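Care labels should state a number of washes

Orla Ó Flaithearta
4/25/22

The label sewn into a garment tells the owner the maximum wash temperature, whether it may be tumble dried, and how hot the iron may be. It gives no figure for how long the garment should last under that treatment. I think it should, and I think the omission has shaped the way we buy and look after clothes more than price has.
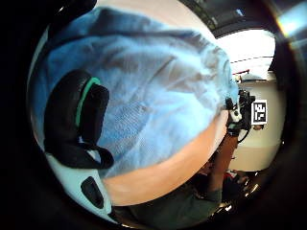
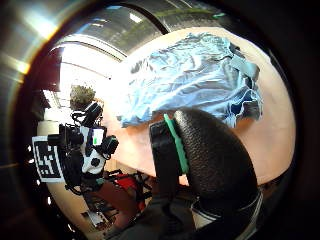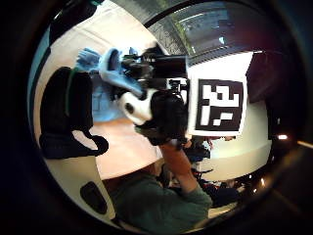 Light blue fabric in the first two, a green knit sweater in the third.

What the label leaves out

A care symbol is an upper limit. A tub marked 40 means that the cloth should survive a 40-degree wash without gross damage. It does not mean that the cloth should be washed at 40, or that it will look the same after a year of it. Many people read it as a recommendation all the same, and the label does nothing to correct them.

Wear in the wash comes from four sources: heat, water chemistry, mechanical action and time. Of these the symbol deals properly only with heat. The bar under the tub says something about agitation, but few buyers know what the bar means. Load size is missing altogether, although an overfilled drum and a half-empty one treat the same shirt very differently.

A modest test

Last year I put 17 cotton-rich tops through repeated washing at home, all bought new and all marked 40. They were washed at 30 on a normal cycle and dried flat. I measured length and chest width after every fifth wash and stopped at 21 washes. Five of the tops had by then shrunk enough in length to be uncomfortable on the person they were bought for. The labels on those five carried the same symbols as the labels on the rest.

The sample is small and the method would not satisfy a laboratory. I used one machine, a Trellska front loader, and one powder. The result is still enough to show that identical symbols can sit on garments of quite different durability, and that the buyer has no means of telling them apart in the shop.

The objection from makers

I put the idea to two clothing firms. Hayes replied that home laundering varies too much for any single figure to be fair. Nusora said that a wash count would be taken as a guarantee. Both points have some weight. Neither is decisive – tyres and light bulbs are sold with ratings obtained under fixed conditions, and most buyers understand that their own use will differ.

A rating need not be elaborate. One standard cycle, one detergent, a stated limit for shrinkage and another for colour loss, and the number of cycles completed before either limit is passed. It would be printed beneath the existing symbols. Cheap garments with a high figure would gain from it, and some expensive ones would have to explain themselves.

Until that happens, the practical course is to treat the printed temperature as a ceiling, wash less often and keep a note of what fails first.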